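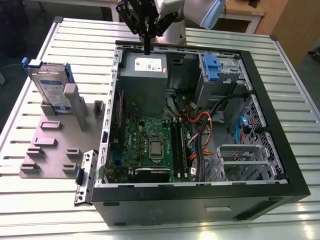
The woman who won't throw out your old computer

Niamh Lenihan has a rule about tea, and the rule is that it stays on the windowsill. I learn this within a minute of arriving at Trusham, the repair workshop she has run since a December she describes as "the cold one", by putting my mug down on the bench.

"Not there," she says. "That's where the patients go."

Trusham takes in desktop computers that offices and schools have finished with, sorts out what can be sorted, and passes them on to people who need one. Last year that came to 197 machines. The asking price is 40 pounds if you have it and a conversation if you don't.

"People assume it's soldering irons and magnifying glasses," she says. "Mostly it's screws. Where's the screw, who had the screw, is this the right screw."

She started with her brother Eoin's old tower, which he had been using as a footstool in his flat in Flinerstead. He had been quoted 400 pounds for a new machine and was on the point of paying it. Niamh took the side off, blew the fluff out, changed the memory and gave it back to him. He complained that he had nothing to put his feet on.

Does she have a favourite make? She looks at me as though I've asked about her favourite child, then answers straight away.

"The big dull office ones. Dell, that sort of thing. Somebody sat down and thought about the person who'd have to get into it later. Anything you're meant to grab is blue. I've met ovens with less consideration." 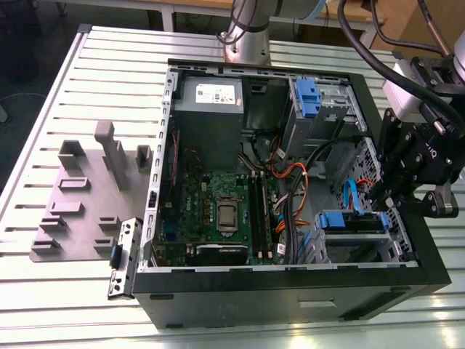
A Dell tower on its side, with the blue release latch at the drive cage and the blue drive carrier below.

The order of work is always the same. The case goes down flat, the panel comes off, and then whoever is on shift is supposed to look at it for a while without touching anything. Senan Lynch, who is 19 years into what he calls his retirement from the phone company, finds this part hard.

"I want to be in there," he says. "Niamh makes me stand with my hands behind my back like the Duke of Edinburgh."

"He once unplugged a drive cable and plugged it back into thin air," says Niamh.

"It was very nearly the socket."

After the looking comes the label on the power supply, which has to be read and copied down. Then the cables, which everyone has a view on. Letay Gebremichael, the most patient person in the building by some distance, likes to follow each one from end to end with a fingertip before she'll move it. She learned on a batch of nine towers from Falteck, an accountancy firm, all the same model and all with different things wrong with them.

"The cables tell you who was there before," she says. "Some people tuck them away nicely. Some people close the lid and lean on it."

I ask what she finds most nerve-racking, and she says the processor, no hesitation. It's a small square of metal that sits under a frame in the middle of the board, and it goes in one way round only.
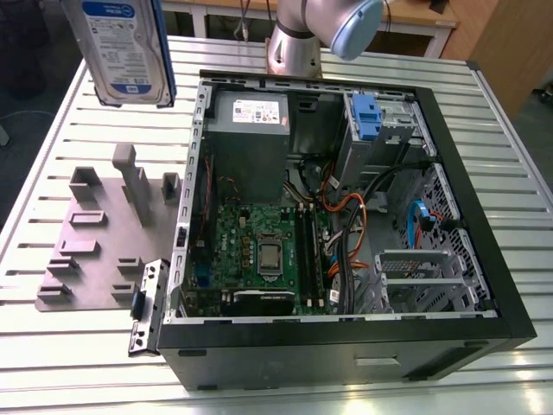
"You don't press," Letay says. "You put it down and it drops in, or else it's wrong and you pick it up again. Senan presses."

Senan says he has pressed once.

The memory is more forgiving, though it takes a firmer push than beginners expect, and the noise it makes when the latch goes home has been known to make grown adults apologise. Graphics cards are treated with mild suspicion. Niamh leaves them in if they work, but she won't buy one. "Nobody's doing their tax return in 3D."

What Trusham lacks is shelving. The man who promised them some, Eoin Tierney (the other Eoin, as he is known here, to his irritation), has so far delivered the brackets. They are very good brackets. Meanwhile the finished towers go along the back corridor, and Niamh has become skilled at walking sideways.

She's also after keyboards, any condition short of soup, and a proper set of screwdrivers to replace the Kushwaha ones, which she says have gone round at the tips and were never all that square to begin with.

Before I leave I mention that I've got an old desktop in the cupboard under my stairs. It doesn't turn on. I've been meaning to take it to the tip.

Niamh puts down her tea, on the windowsill, and asks what time I'll be in tomorrow.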